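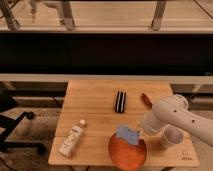

Troltidier au-dessus de la table, avec l'assiette orange, le chiffon bleu et le gobelet.

Troltidier : les questions que l'on nous pose souvent

Cette page est tenue par Lụa Lã, avec les corrections de Beca James pour la partie électrique. Le français n'est pas ma première langue, je vous prie donc de me signaler les phrases qui ne sont pas claires.

Qu'est-ce que Troltidier ?
C'est le projet de rangement de table de l'atelier partagé Clanodar. Nous voulons qu'un bras prenne les objets laissés sur une table et les dépose chacun à sa place. Le programme qui choisit l'ordre des gestes s'appelle Cledus. Il est écrit par Hefin Gittins.

Pourquoi utiliser des objets aussi ordinaires ?
Nous avons commencé avec des cubes en mousse, et les réglages étaient bons pour les cubes seulement. Une bouteille couchée peut rouler, un gobelet en papier s'écrase si la pince serre trop, et un chiffon n'a jamais deux fois la même forme. Le chiffon posé sur l'assiette est pour nous le cas le plus difficile, car il faut décider lequel des deux on prend en premier.

Puis-je faire la même chose chez moi ?
Oui, à condition d'avoir une table stable et de la place pour le mouvement complet du bras. Fixez le socle avant le premier essai. Gardez l'arrêt d'urgence à portée de la main, et non derrière le bras comme je l'avais fait au début.

Combien de temps demande le réglage ?
Pour une personne qui a déjà utilisé Cledus, il faut compter jusqu'à trois heures. La plus grande partie de ce temps est pour la caméra. Si quelqu'un pousse la table, il faut refaire le calibrage.

Où mettre les objets avant un essai ?
Vous êtes libres, mais laissez du bois visible entre la bouteille et l'assiette. Quand les objets se touchent, Cledus les considère parfois comme un seul. 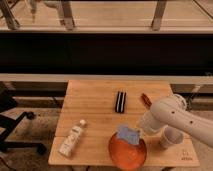 Peut-on emprunter le matériel de l'atelier ?
Le bras reste à Clanodar. Les pinces de rechange et le boîtier d'alimentation peuvent être prêtés aux membres pour deux semaines, après inscription auprès de Rhiannon Llewellyn.

Que faire si la pince ne s'ouvre plus ?
Coupez l'alimentation, attendez que le bras soit au repos, puis vérifiez le câble au niveau du poignet. Ne forcez pas les doigts avec un tournevis. Si le câble est bon, écrivez à Beca avec la version de Cledus que vous utilisez.

Contact : Lụa Lã, atelier Clanodar | © Troltidier | Retour en haut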